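Losta: comparación de controladores para colocar piezas en un organizador de mesa (simulación)

Ficha del conjunto de datos y notas de uso

Contenido

Losta reúne episodios simulados de un robot de dos brazos que trabaja sobre una mesa de mármol con un organizador de paredes rojizas e interior negro. El objetivo es comparar dos controladores, Olix y Duan, con el mismo modelo de brazo, la misma iluminación y las mismas consignas. El conjunto no pretende medir la calidad del agarre en sí, aunque varios usuarios lo han empleado para eso.

Hay 900 episodios por controlador. Cada uno dura como máximo 3000 pasos de simulación, a 50 pasos por segundo. El episodio se cierra antes si la pieza queda dentro del compartimento indicado y la mano se ha retirado.

Tareas

insertar_bloque: bajar un bloque rectangular en el compartimento que marca la consigna. El color cambia entre episodios (blanco, gris oscuro, negro).
contacto_frontal: acercar los dedos de la mano derecha al panel delantero del organizador.
objetos_sueltos: las anteriores, con una taza u otro objeto pequeño sobre la mesa.

En todas las tareas trabaja el brazo derecho. El izquierdo mantiene una postura fija, con la mano abierta y el pulgar en horizontal. Se dejó activo para que los dos controladores tuvieran que resolver el modelo completo, y sus articulaciones aparecen en los registros aunque apenas varíen.

Diferencias entre controladores

Olix planifica la trayectoria entera al comienzo y la corrige solo cuando el error de la muñeca supera el umbral. Duan recalcula cada 18 pasos. En la práctica Duan tarda más en bajar el bloque y roza menos los bordes de los divisores. Olix es más rápido en los compartimentos grandes y falla sobre todo en los del fondo, donde el antebrazo pasa por encima del organizador.

Los pesos de ambos controladores se cargan desde Stelgate, nuestro entorno de ejecución. La versión de agosto corrigió un desfase en la orientación de la muñeca; los resultados anteriores a esa versión no son comparables.

Formato

Cada episodio es una carpeta con tres archivos: estados (posiciones y velocidades articulares), acciones (órdenes enviadas) y vista (secuencia de imágenes). El archivo meta.json recoge el controlador, la tarea, la semilla y el compartimento de destino. El campo exito vale 0 o 1 y lo calcula el simulador a partir de la posición final de la pieza.

Vistas de muestra

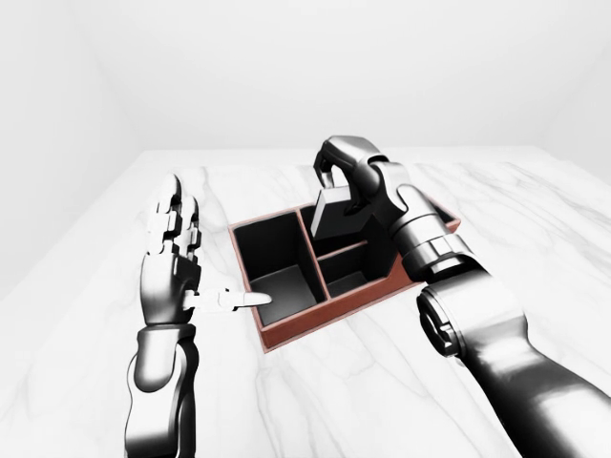
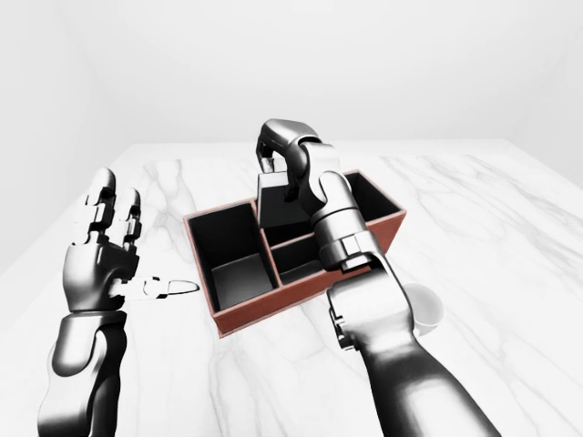
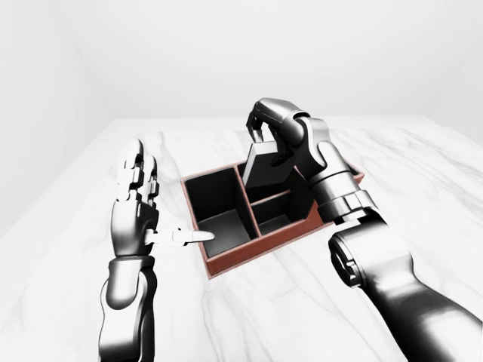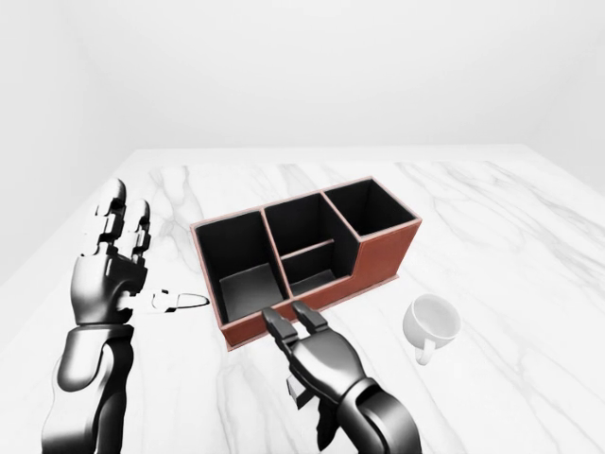
Limitaciones conocidas

El antebrazo derecho tapa con frecuencia parte de los compartimentos. Si se entrena solo con imágenes conviene filtrar por el campo visibilidad_destino; un valor inferior a 0,3 indica que el destino casi no se ve.

El número y la altura de los compartimentos no son constantes. La distribución se guarda en meta.json, en la clave organizador. No hay que suponer que el índice 2 sea siempre el mismo hueco.

Los bloques oscuros contrastan poco con el interior negro. Los detectores entrenados con bloques blancos pierden la pieza al entrar en el compartimento.

Las fuerzas de contacto no están calibradas con ningún equipo físico. Sirven para comparar un controlador con otro dentro del conjunto y para nada más.

Reproducción

Para repetir una comparación hay que fijar la semilla y lanzar los dos controladores por separado. Ejecutarlos en el mismo proceso comparte la caché de colisiones y altera los tiempos de Duan.

Mantenimiento

Responsable: Zhenhua Yin. Los errores en los registros se comunican indicando la carpeta del episodio y la versión de Stelgate.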